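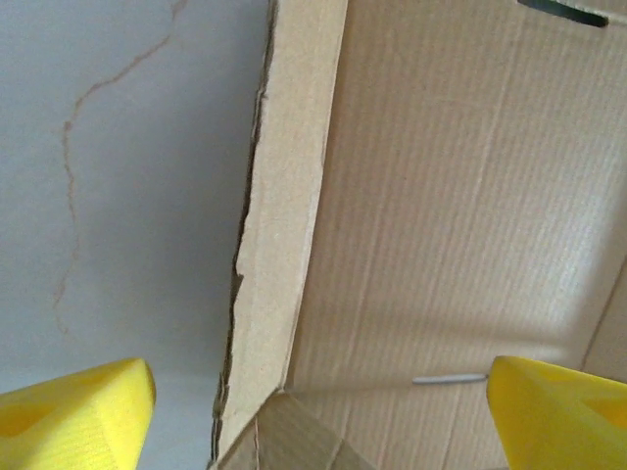

Định Quách 的意思是，撕成这样的箱壁别再拿胶带糊了，糊上去外面平了，里面瓦楞还是散的，东西一顶照样从那一侧鼓出来。要么裁掉这一段当隔板用，要么直接换箱。他早上在群里说的，我先抄在最前面，免得又忘。

10/12/24 周六 装箱台

今天就弄 Hindimby 那批小箱。目标：定下一个装法，写成谁都能照着做的单子，Mangubat 那边下周要。顺便把旧纸箱到底还能不能用这事了结掉，吵了太久。

先写箱子。

箱子是 Kallimlow 退回来的那一批小号瓦楞箱，压平了送来的，重新撑开用。问题都在边上。有的是拆的时候沿着旧胶带硬撕，面纸带下来一长条，里面深色的楞露在外头，边缘一缕一缕的，中间往下撕得更宽。另一侧折线倒是好的，直，没裂。所以不能一眼看过去说这箱子行或者不行，得四个角都过一遍。

我的判断（暂定，Kaiwen Yuan 不同意，见后）：
折线完整 + 只掉面纸：能用，撕口朝里侧贴一条衬纸。
掉面纸 + 楞压扁：不装重的，只走纱布之类。
折线本身裂开：不修，拆成隔板。
底盖缺角：不修，同上。

Kaiwen 的看法是“只掉面纸”这一条太松，面纸掉了，那一面的挺度就没了一大半，站着看没事，叠起来就知道。他没有数据，我也没有。所以下午做了个土办法的压重，写在后面。

台面那道弯弯曲曲的褐色细线，有人问是裂了还是什么东西淌下来干掉的。我看不准。指甲划过去觉得不出来高低，可能是痕迹。先不管，但是别把刀垫在那上面裁纸，要是真裂了会越拉越长。等台面空出来拿湿布擦一遍再说。（还没擦。）

装什么

一套里面要进箱的：
听诊器，蓝色那种，盘起来放
薄荷绿拉链盒，圆角方形的，最占地方
纱布，白色小包，蓝字
黑胶条，一叠，顺着排
说明卡（今天没有，拿同样大小的硬纸片顶替）

本来 Brillora 的清单上还有一个小袋，名字写得含糊，打电话问，说是“到时候再定”。那就到时候再留位置。不过我把这句话写在这里，将来箱子盖不上别来找我。

装的顺序一开始我们是反的。上周的做法是先放听诊器，管子盘一圈垫在底下，然后压绿盒子。看着很合理，软的垫底嘛。结果管子自己要弹开，绿盒子放上去是歪的，歪着就顶到一边的箱壁，刚好顶的又是撕过的那边，鼓包就是这么来的。箱子破不破是一回事，里面放歪了，好箱子也会鼓。

今天改成绿盒子先下去，平放，拉链头朝箱子的开口侧，以后的人要开盒不用整个掏出来。然后听诊器盘着放旁边，胸件单独包一下。再然后纱布塞缝。黑胶条贴着长边立着走。最后卡片盖顶。

这样装出来上面是平的，盖片合下去不用手压。好很多！

几个零碎的：

听诊器的盘法。不要对折。对折了管子中间有一道死弯，放久了不回来。顺着它自己的弧度绕，绕完的圈比箱子短边小一点点就行，太小了反而弹得厉害。绕好以后不要用橡皮筋勒，用纸条松松套一圈，纸条拿碎纸箱上撕下来的面纸就够，反正有的是。

胸件是金属的，会磕绿盒子的盖面。盖上那个小标磨花了一个（上周的，不是今天这个），Brillora 那边很在意。所以胸件要包，包一层薄纸就行，别用气泡膜，占地方。

纱布包不要竖着硬塞。包装角是尖的，会把别的袋子戳破，也容易自己皱。平着，字朝上，点货的人看得见。

黑胶条每根之间别垫纸，没必要，它们自己就乖乖贴着。头尾对齐再放，不齐的话最长那根会把盖片顶起来一条缝。我试了两次才发现盖不严是这个原因，前面还一直在怪箱子。

箱子怎么撑

这个以为不用写，结果还是要写，因为三个人三种撑法。

压平的箱子拿来先反着折一下，折线松了再撑，不然一边先起来，角就扭了。撑起来以后看底，底盖片短的在里，长的在外，胶带走中缝，两头各往上包一段。胶带包上去的那一段要过折线，不过折线等于没包。

旧胶带不要撕！这批箱子十有八九是这么撕坏的。旧胶带还牢的就留着，新胶带压上面，丑一点。翘起来的用刀平着划断，留下粘住的部分。Định Quách 说可以用吹风机吹一下再揭，试了一个，是能揭得干净些，但是慢，一个箱子要等好久，量大了没人会这么干。单子上不写这条，写了也是摆设。

盖片在装的时候全部翻到外面去，别半开着。半开着手进去的时候会蹭，面纸毛边就是那么一点点起来的。说了很多遍了。箱子放在台子中间，东西放四周，纸箱堆靠边，不要堆到手边来，堆到手边就会有人拿它垫胳膊。

台面摆法

上午摆了一遍，中午之后又重摆。后来觉得顺手的摆法：开着口的小箱在正中，压平的纸箱一堆放左边靠壁，听诊器盘好放靠里，绿盒子放右后角，纱布和黑胶条放前面靠近人的地方。小的放近处，大的放远处，因为小的容易漏，放眼皮底下漏不了。

纱布搁在前沿那条灰色金属条上刚刚好，不占台面，拿的时候手也不用越过箱子。不过金属条窄，只能放一包的量，放多了往下掉。黑胶条在右下，并排摆，不要叠成一团。Kaiwen 是左手拿东西的，他想全部镜像过来，我说你自己那轮你镜像，单子上只写一种，不然交接的时候又乱。

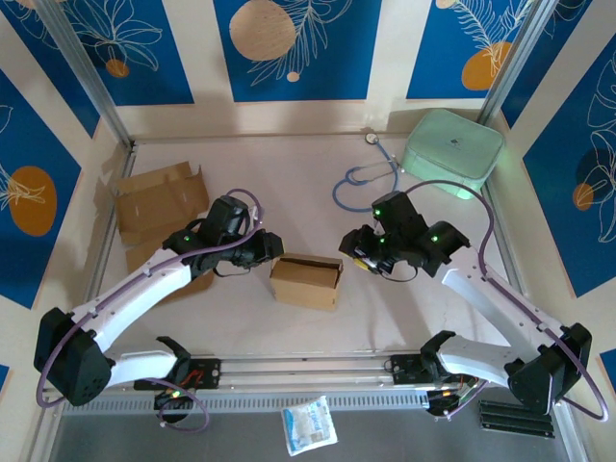 压重

办法很土。箱子装好封好，上面放平板，板上放砝码袋，一袋 500 克，一袋一袋加，加完不动，等 30 分钟，看侧壁。没有仪器，就是拿直尺靠在箱壁上，看中间有没有缝，有缝就是鼓了。尺子要靠在箱子高度的中间那一段，靠上面靠下面都看不出来。

先做好箱子，里面按新顺序装。没鼓。意料之中。

然后做“只掉面纸”的，撕口在左，里侧贴了衬纸。也没鼓，但是取下砝码以后，撕口那一边的上沿有一点点往里塌。不影响，盖得上，不过用手按能按出软来。Kaiwen 按了很多下，说你看。我说你按成这样好箱子也软。没结果。

再做“只掉面纸”但是不贴衬纸的。鼓了，尺子下面明显有缝，透光。所以衬纸不是摆设，这条可以写死：掉面纸必须贴衬。

楞压扁的那种，没加几袋就歪了，整个往一边斜，不等了，直接取下来。这种别装听诊器和绿盒子，纱布走这种还行，轻。

折线裂的没做，没意义。

还有一个没料到的：按旧顺序（听诊器垫底）装的好箱子，也做了一个，鼓了。好箱子也鼓！这个比什么都说明问题。照这么看之前退回来的那些，怪箱子怪得有点冤。我跟 Định Quách 讲了，他说那你把这句写在单子第一行。行。

要说不严谨的地方：每种就做了一个，箱子之间本来就有差别，今天屋里潮不潮也没记。砝码袋会滑，有一次滑到边上去了，重新放的，时间也重新算，但是那个箱子等于多压了一会。先记着，别拿这个去跟别人说是测试报告。

衬纸怎么贴

用拆下来的隔板料，顺楞方向裁，宽度盖过撕口两边各一指。楞的方向要跟箱壁一样，竖的。我第一条裁横了，贴上去一压就打折，白贴。

胶用白胶，薄，刮开。不要用双面胶，双面胶贴在露出来的楞上只粘住楞尖，看着粘了其实没有，一拉就下来，还带一层纸毛。撕口上翘着的碎条先按平，按不平的剪掉，别扯，一扯又下来一条长的。今天就扯出来一条，从中间一直到底。（是我扯的。）

贴完用夹子夹住两头，中间拿书压着。晾着，不要马上装，胶没干的时候往里放东西会把衬纸蹭歪。具体晾多久没定，今天是去吃了个饭回来就干了。

衬纸在里侧，外侧撕口怎么办？外面就那样，不管。Kallimlow 的人如果嫌难看可以在外面帖标签，标签本来就要贴一张，贴在撕口那一面就遮了一部分。但是标签不能跨折线，跨了扫不出来。

隔板

折线裂的箱子统统拆成隔板。一个箱子能出大片小片好几块，大片正好隔绿盒子和听诊器，小片做衬纸料。刀沿着折线走，折线上的料不要，那一条是软的。

隔板要不要每箱都放？我觉得不用，纱布塞进去已经把缝填了。Kaiwen 觉得要，他担心运的时候纱布跑位。也有道理。折中：箱子短边那头放一小片，只挡绿盒子的角，别的不放。今天试装的时候放了，摇了摇，没有听到东西响。不放的那次有一点咔咔的声音，应该是胸件碰到盒子。不过那次胸件纸也包得松，说不清是哪个的功劳。在来一次吧，下次只改一样。

用量

要给 Mangubat 报料，粗算：
整批 1,000 套，箱子一套一个。
Kallimlow 退回来能直接用的，没点过，不敢写数。点完再填。
新箱先订 200 个垫着，跟 Định Quách 说好了的，不够再追。
胶带、白胶、薄纸：库里有，从 June 那次剩的，看看白胶结块没有。
衬纸和隔板：不花钱，拆就是了，花的是工。

工这件事要说一句。修一个箱子的功夫够装好几套了。如果新箱不贵，修旧箱就是做给自己看的。我不是反对修，我是说别为了修而修，“只掉面纸”这类修一修可以，再往下的别犹豫，拆。单价我没有，要问采购，周末问不到。

单子草稿（给 Mangubat 的，先中文，后面再译）

零。绿盒子先放，听诊器后放。反了会鼓，不是箱子的问题。
一。箱子反折一下再撑，看四条立边。立边裂的不用，放到隔板堆。
二。面纸掉的，里侧贴衬，晾干。没贴衬的不许装。
三。封底，胶带走中缝，两头过折线。
四。盖片全部翻到外面。
五。绿盒子平放到底，拉链头朝开口侧。短边放小隔板一片。
六。听诊器顺弧盘好，纸条松套，胸件包薄纸，放盒子旁边。
七。纱布平放填缝，字朝上。
八。黑胶条对齐头尾，贴长边。
九。卡片盖顶。合盖，不用手压就能合上才算对。要压的，拿出来重放，多半是第八步没齐。
十。封顶，标签贴在一个面内，不跨折线。

第九步的“不用手压”我觉得是全单最有用的一句，别给我删了。上次就是因为有人觉得啰嗦删掉的。

没做完的

卡片真货没到，硬纸片比真的厚还是薄不知道。
Brillora 那个小袋，催。
台面褐线擦一遍，看擦不擦得掉。
楞压扁的箱子走纱布，要不要另外做记号？画个圈？别又混进好的里面去。
碎纸条满地，走之前扫。扫了。
左边那堆压平的还没分类，好的坏的叠在一块，下周一上来先分，分完再谈别的。分的时候旧胶带不许撕，不许撕。
砝码袋有一个在漏，缝一下。
箱子尺寸图我手里那张是旧的，跟实物对不上，短边差一点。以实物为准，图纸等人改。

还有，刀片该换了，裁衬纸的时候拖毛，边上全是须须，本来想怪纸板，换了一片马上就好。

留言

Kaiwen Yuan：我还是保留意见，“只掉面纸”取下砝码以后那个上沿是塌的，你自己也写了。建议叠放的时候这种箱子只放最上面一层，单子加一句就行，不费事。

Định Quách：加吧。另外衬纸那段写“一指”，谁的一指？Mangubat 那边会来问的，你量一个数给他们。

Kaiwen Yuan：还有别写死左右，我那轮真的会镜像。

匿名：白胶看过了，开过的那罐结块，没开的好的。我把结块的扔了。

Định Quách：Hindimby 问能不能把听诊器和绿盒子并成一个袋再进箱。我回了先不要，并袋以后高度变了，前面这些全得重试。有异议的写在这下面。

匿名：没异议。短边那片小隔板能不能统一裁好放个盒子里，现裁现用每片都不一样大，有一片高出来了，盖子合不上，还以为是胶条。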